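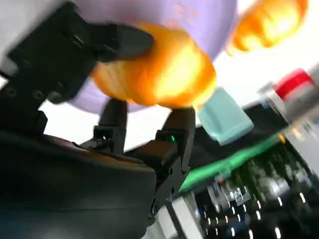 1/ Can a machine tidy up after a five-year-old yet?

A thread, because I get asked this at work every couple of weeks and my answer keeps getting longer. I run the floor at a second-hand toy and homewares shop. Sorting is most of the job. I've been following the robot side of it since last July, first out of curiosity and then because my boss wanted to know whether to put money aside.

2/ The short answer is: some of it, slowly, on a good day. The long answer is the rest of this thread.

3/ The gripper in the photo is the common sort. Two fingers, and a soft orange thing held between the tips. It's a plain tool, and most of what I'm going to say is about plain tools. The hands with five fingers get the videos. I've yet to meet anyone in retail who has priced one and kept reading.

4/ Soft things first. People assume a plush toy is easy because you can't break it. You can't, but you can miss it. It squashes, it rolls, the bit you grabbed is an ear and the rest swings about. A tin of beans stays the same shape from one try to the next. A stuffed animal has a different shape every time you put it down.

5/ Colour helps more than I expected. Bright orange on a dark table is about as kind as it gets. Grey socks on a grey blanket are a different story, and my house is mostly grey socks on grey blankets.

6/ Then there's what's sitting beside the thing you want. In that photo you've got a big rounded purple shape right behind the grip, more orange up in the corner, a pale blue blocky thing under the toy and a bottle with a red cap off to the side. That's a tidy mess by the standards of our donation bins, and it's still a lot to reach into without knocking something.

7/ Urs Danzer, who fixes conveyors and used to work for Vidmar, put it to me this way: picking up is one job and letting go is another. He'd watched a sorting arm pick well all morning and then fling things past the tote. I now watch the letting go first.

8/ Numbers, for those who like them. We had a trial unit from Silcombe in the back of the shop for 6 days. It was offered 439 items from the mixed bins. I kept the tally on a clipboard and I was strict. If a person had to step in, it didn't count.

9/ Blocks, boxes and board books: very good. I'd have it back for those tomorrow. Plush: decent if it was alone, poor if it was in a pile. Dolls' clothes: no. Anything with a string on it: no, and please don't try.

10/ Jigsaw pieces deserve their own post. It could lift one. It could not lift 50 of them before I'd have swept the lot into a bag with my forearm. Speed is the part that doesn't come across in clips, which are nearly always sped up. Look for the little "4x" in the corner.

11/ Cost. I won't post the quote because I said I wouldn't. The rental was less than I feared and the setup was more. You pay for somebody to come and bolt it down, somebody to come back when it's bumped, and the bench space you lose. We lost the bench where we test the battery toys, and my co-workers brought that up daily.

12/ Someone will ask about Dollier. I've seen their home unit at a trade evening. It put away wooden blocks in a roped-off living room with one rug and no child in it. It did that properly, I'll give it that. I asked if I could move the couch a foot to the left and they'd rather I didn't.

13/ What about the kitchen? I know less about that. From what I've tried myself, unloading cups from a dishwasher is getting close, if the cups match. Cutlery is still a person's job. Wiping a counter works, but it wipes whether or not the counter's dirty.

14/ Laundry, since it's always the first reply. Towels can be folded by machine. I've watched it done. I folded the rest of the basket while I waited — mostly T-shirts and one fitted sheet, and I'm no better at the fitted sheet than the machine would be.

15/ A small thing I didn't see coming: the fingertips wear. The pads on our trial unit were shiny by the fourth day and it started dropping glossy plastic. New pads took ten minutes. If you rent one, ask for spare pads at the start and ask who pays for them.

16/ Another one: dust. Toys that have lived under a bed carry a lot of fluff, and the fluff goes into anything with a hinge. I ended up going over the arm with a paintbrush at close.

17/ What it changed for us. For the hard, square stuff I moved the sorting order around so the boxes come out first. That saved time even after the unit went back, and I could have done it years ago with no robot.

18/ What it didn't change is checking. Is there a battery leaking in this, is a button eye coming off, has the dog been at it. A machine can hold a toy up to the light all day. I still want a person to squeeze it and give the seams a tug before it goes on a shelf for somebody's kid.

19/ We put 3262 items through the shop in our last full quarter. My guess is a gripper could have handled a third of those without help, and it would have needed nights to do it. If you've got a back room sitting idle overnight, that might suit you. Ours shares a wall with a flat.

20/ Where I've landed, as of Friday, April 10, 2026: not buying, would rent again for the Christmas rush, boxes and blocks only. For the house, I'm sticking with a laundry basket and a kid who can be bribed with toast.

21/ A few people have asked about the Trunusitz arm. I haven't used it. If you have, and you've tried it on soft toys in a full bin, reply with how it went and what you counted as a miss. I'll add it to the thread.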